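Sorting and Storage of Small Household Items on a Shared Worktop: Open Baskets Compared with Lidded Boxes

Project report, second-year module in Domestic Design
Author: Hemi Bright
Supervisor: Fulgencio Ibarra

1. Background

The shared kitchen at Keltlow has one long worktop and two narrow shelves. Items left on the worktop at the end of the day are a regular complaint among residents. Last year's project group proposed more shelving, but the wall on the window side will not take fixings. The present project looked at containers that stand on the surface itself, and asked which type leads to a clearer worktop with the least effort.

2. Containers tested

Two types were compared. The first was an open woven basket with a raised rim, supplied by Duda. The second was a rigid box with a hinged lid from the Clakitz range. Both were bought with the module budget. The basket holds slightly less than the box when filled level, but it can be filled above the rim, so the practical difference in volume is small.

A third type, a wire tray, was dropped before the trial began. Pens and teaspoons fell through it.

3. Method

The trial ran through September with 14 residents. Each container was in use for half of the month, in the same position at the right-hand end of the worktop. Residents were told that anything small could go in it and that nothing would be thrown away. No other instruction was given.

The worktop was checked every evening at nine. Three things were written down: the number of loose items on the surface, the number in the container, and whether the container had been moved from its marked position. A total of 156 items was recorded over the month. An item left out on two evenings was entered twice, so the figure is a count of entries and should be read as such.

At the end of each half, residents filled in a short form on ease of use.

4. Results

Fewer loose items were recorded in the basket period than in the box period. The difference was largest for objects used several times a day, such as bottle openers, pegs and tea strainers. For objects used less often (batteries, tape, spare keys) the two containers gave nearly the same result.

The forms suggest why. Residents wrote that the lid needed a free hand, and several described putting an item on top of the closed box with the intention of placing it inside later. These items were entered as loose, which was agreed with the supervisor before counting started.

The basket was moved more often than the box. It is light and has a rim that can be gripped from any side, and residents pushed it back when they needed room for chopping. On four evenings it was found against the wall. The box was moved once.

Cleaning took longer with the basket. Crumbs collect in the weave and between the strands of the rim, and a damp cloth does not reach them. A dry pastry brush worked better - the method was suggested on one of the forms and adopted for the final week of the basket period. The box was wiped in a few seconds.

5. Discussion

The result favours the open basket for daily items. It should be treated with care for three reasons. The basket was tested first, and residents may have made more effort at the start of the trial. The nine o'clock check missed anything left out after that time. The two containers also differed in material, height and colour as well as in having or lacking a lid, so the effect of the lid alone was not isolated.

A plain pale worktop makes any stray object easy to notice, and this may have helped both containers equally. The same trial on a dark or patterned surface might give a different count.

Sorting within the container was not studied. By the end of each period both held a mixed layer of objects, with the smallest at the bottom. One resident reported emptying the basket onto the table to find a key. A divider would address this but would also make the basket slower to fill, and the gain shown in section 4 depends on speed.

6. Recommendations

An open basket should be kept on the worktop for items in daily use, and a lidded box placed on the lower shelf for the rest. The basket should be emptied and brushed out once a week. A repeat of the trial with the order reversed would be useful, preferably with the same container in lidded and unlidded form. Curnau makes a woven model with a removable lid that would suit this purpose.

The recording sheets and blank forms are available from the module office.

Contact the module office | © Domestic Design student projects | Back to top

Comments

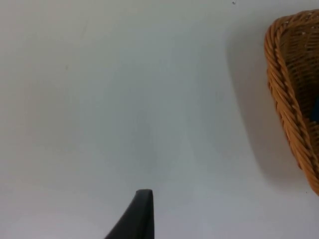

Fulgencio Ibarra
The point in section 5 about the order of the two periods needs to be in the summary as well if you submit this for the spring review. I would also put a cotton liner in the basket next time. It lifts out with the crumbs and you can shake it over the bin, and then the brushing is only needed for the rim.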